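Gripper keeps missing soft things, any tips?
Posted in Robotics clubs and student projects

Our club's entry is a two-fingered gripper that has to pick up knitting and the like. We've logged 40 tries since Wednesday and I'm stuck — do I come in from the side or from above?
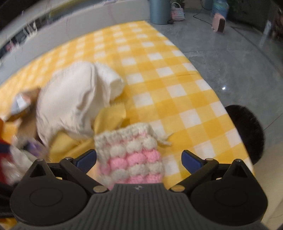 Eilif Lundgren

It's the crochet piece between the fingers I mean, the pink and cream one. The jaws are open there.

Navarro
From above, and slowly! Ours liked a pinch near the thick edge. Tuck any loose yarn away first.

Dririx
depends on your pads tbh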